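The kettle was already on when I got to the toy library in Dirnska, and within a minute I'd been handed a mug, a biscuit and a bag of odd puzzle pieces to hold. The woman who runs the sorting days has been at it since February, when a shed clean-out left her with 300 donated sets and no idea what was in half of them.

"I opened the first one and it was all bits," she told me. "Bits from three other games, a sock, and no instructions. I thought, right, we need a big table."

The big table is the heart of the place. Everything that comes in gets tipped out, matched up and put into something with a lid. She's a great believer in clear plastic, and I have to say she's converted me (my own games cupboard is a disgrace).

"If you can see the pieces, you'll put them back," she said. "If you can't, they end up under the couch. Tiles are the worst for it, so they go in rows. You can spot a gap straight away."

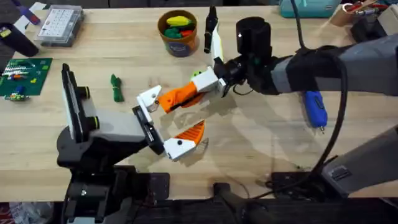
The sorting table, with the tile organiser and the tub of soft pieces.

I asked about the cardboard tubs, which I'd have chucked in the recycling. She looked a bit wounded!

"Never! A round tub is perfect for soft pieces. Little kids can get a whole arm in, and they love tipping it out. A tub costs me nothing and when it goes soggy I find another one."

Small coloured parts are fiddlier. She likes to sort them on a mat so they don't roll off, and she does the tiniest ones in the morning, when her eyes are fresh. By mum's-pick-up time she's on to the chunky stuff.

So far 107 sets are complete and out on loan, and she reckons another 200 will get there with a bit of swapping. The rest go into what she calls the Kiltitia box, after the street where she grew up, and families can help themselves to whatever's in it.

"My favourite was a jigsaw with 678 pieces," she said. "Who makes a jigsaw with 678 pieces? I counted it twice because I was sure I'd lost some – and then I found the number on the lid."

The next sorting day is July 6, 2024, from nine until lunch. Bring your own mug, and please check your pockets before you go home. She's still after two dominoes.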